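13 February 2021
Rhona Dalgleish, Britby

3.2 Collection of demonstrations

Students in the Perkari project course recorded demonstrations with hand-held grippers in furnished rooms, working in teams of two. The task set for the March assessment was the sorting of small personal articles – bracelets, rings and bangles – on soft surfaces. Each team was allotted 60 minutes per room.

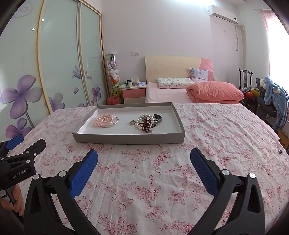 Figure 4. Hand-held grippers and a tray of jewellery on a floral bed sheet.

Beaded strands were retained in the object set despite their tendency to tangle, as the programme favours household realism over ease of grasping. The target was 2000 accepted demonstrations, later raised to 3000. Recordings in which a fingertip pad left the field of view at the moment of contact were discarded by the student reviewers.

Comments (2)

grarnness_lab: Was the tray position randomised between trials?

T. Ristić: Our club would be keen to see the rejection criteria in full.

Contact the editors | Copyright Britby | Back to top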